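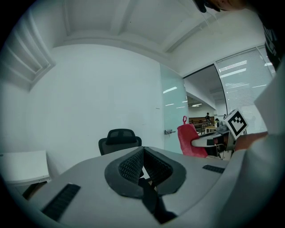 Matt grey casing with black vents and a padded V-shaped cushion.

Goods in transit: what the carrier's policy leaves to the customer

Thursday, April 1, 2010
By the Wonitar Commercial Desk
14 shares | 3 comments

Most firms that send goods by road assume that the haulier's insurance will pay for anything lost or damaged on the way. In many cases it will pay for part of it. The carrier's policy is written to protect the carrier, and the sum it provides is usually tied to the conditions of carriage printed on the back of the consignment note. Those conditions commonly limit the payment by weight, so that a small and valuable parcel may attract far less than its invoice price.

The point was brought home last June to a furniture workshop on the Endwood trading estate. A consignment of 20 chairs left the workshop in good order and was delivered with the upholstery torn on most of them. The haulier, Sowa Freight, accepted responsibility within four days and passed the matter to its insurer. The offer that followed was correct under the conditions and came to less than half the cost of repair. The workshop had no cover of its own and met the difference from its reserves.

Goods in transit insurance taken out by the owner works on another footing. The policyholder declares the value of a typical load and the highest value likely to be carried on any one vehicle, and the premium is set against both. A claim is then settled on the value of the goods up to that limit. The owner's insurer may later seek recovery from the carrier, but the owner does not have to wait for the result.

Care is needed over the declared limit. A business that sets the figure by an ordinary week may find itself short in the weeks before a holiday, when two orders travel together. Some insurers reduce every payment in proportion where the load was undervalued, including payments for small losses. Bilum Mutual, which insures a number of firms in the Endwood area, asks its policyholders to review the limit at each renewal and to report any single load that exceeds it before the vehicle departs.

Overnight parking is a second source of dispute. Many policies exclude theft from an unattended vehicle between set hours unless it stands in a locked building or a guarded yard. The owner of the goods seldom knows where the vehicle will spend the night, and a subcontracted leg makes the question harder still. The wording should be read with the haulier's route in hand, and a written statement of parking arrangements is worth requesting — it costs nothing and may settle an argument later.

Packing is the third. Damage caused by unsuitable packing is almost always excluded, and the burden of showing that it was suitable tends to fall on the sender. A plain record of the materials used, kept with the despatch papers, is generally accepted.

Time limits deserve equal attention. Sowa Freight requires written notice of damage within 3 days of delivery and a full claim within 14. Other carriers set different periods, and an owner's policy will add its own. A delivery note signed as "unexamined" may help but does not extend them.

Brokers can arrange cover for a single journey or for a full year. Annual cover tends to suit firms with regular despatches — occasional senders may prefer to pay by the trip.

Wonitar Magazine | Contact the editorial office | © 2010 Wonitar. All rights reserved. | Back to top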